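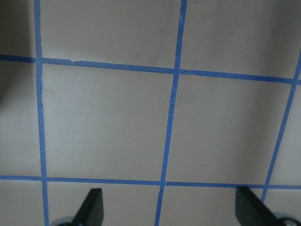 Stop tuning the planner

Opinion, typed fast. We spent 2 weeks on grasp planning at Hirkach and the thing that hurt was calibration. Tape grid, wrist camera, check the corners. Boring. Do it anyway.

People want a smarter planner. Fine. Mine had 900 lines of config and still trusted a stale camera transform. No warning, nothing.

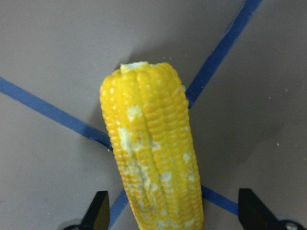 So log the transform with every plan. Every one. Felicja Szulc wants it optional, I think thats wrong. Costs some 50 lines of code.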